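Listside Automation Users' Group
Minutes of the meeting held on January 26, 2021
Held at the Foment workshop, Listside, upper meeting room and demonstration bay

1. Apologies and minutes of the previous meeting
Apologies were received from two members. The minutes of the September meeting were agreed with one correction: under item 4, "supply pressure" should read "supply voltage".

2. Matters arising
2.1 The shared parts list now stands at 817 entries. Duplicates remain in the fasteners section. The secretary will circulate a cleaned version.
2.2 The Michalski bench supply on loan to the group has been returned and tested. No fault found. The loan sheet has been closed.
2.3 The question of storing old controller manuals was left over again.

3. Visit to the demonstration bay
3.1 The host gave a short safety talk before members entered the bay. Members were asked to stay behind the floor line whenever the arm was powered and to keep bags off the benches. The position of both stop buttons was pointed out.
3.2 The task shown was Anano, the host's pick-and-place exercise for soft goods. The arm takes a small soft item from the table, lifts it, carries it across and releases it into a basket. The item is put down in a different place for each attempt and the basket is moved between sets.
3.3 The host explained that soft items were chosen on purpose. A rigid block gives a clear contact signal when the fingers close. A soft one gives way, and the controller has to decide on much weaker evidence that it has a grip. Closing force is limited in software.
3.4 The host's log for the exercise holds 3,000 attempts, of which 742 were made with the present finger shape. Figures for the earlier fingers are kept apart and were not presented.
3.5 Members watched two sets. In the first, one item was released early and came to rest against the outside of the basket. The host let the run finish before resetting — the log needs the full attempt, including the failed part.
3.6 Points raised in the bay:
Lighting. A member asked whether the plain white surroundings made the task easier than it would be on a shop floor. The host agreed that they did, and said a patterned table covering would be tried next.
Cable routing. It was noted that slack has to be left at the joints for the wrist to turn, and that loops can catch on fixtures. The host checks the ties weekly.
Speed. The arm was run at a reduced rate for visitors. The normal rate was not shown.

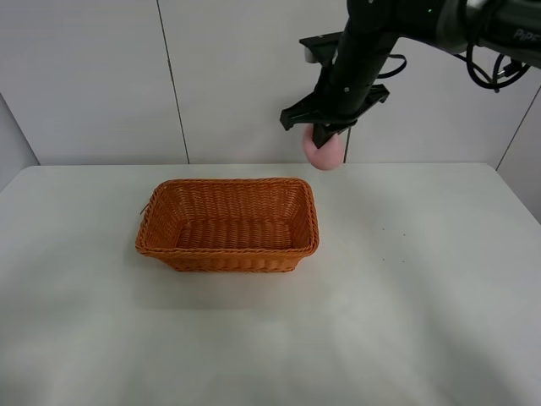 3.7 On release height, the host stated that the fingers open only once they are over the basket and have come down to a set level. A low release gives better placing but leaves less room above the rim. One member suggested measuring the rim at the start of each set in place of using a fixed value. The host will consider this.
3.8 The host was thanked for the visit.

4. Open day
4.1 It was agreed in principle to hold an open day at the same workshop in September, subject to the rules on gatherings at that time. Attendance to be capped at 100, by ticket, in timed groups.
4.2 The host is willing to run the same exercise for the public. A second floor line will be needed at the door side.
4.3 Budget deferred to the next meeting.

5. Any other business
5.1 A member offered a surplus conveyor section, one motor missing. Anyone interested should write to the secretary.

6. Actions
Secretary: circulate cleaned parts list; write to the host to confirm the open day in outline.
Host: report back on rim measurement and the patterned covering.
All: send comments on the draft visitor safety sheet.

Date of next meeting to be confirmed by post.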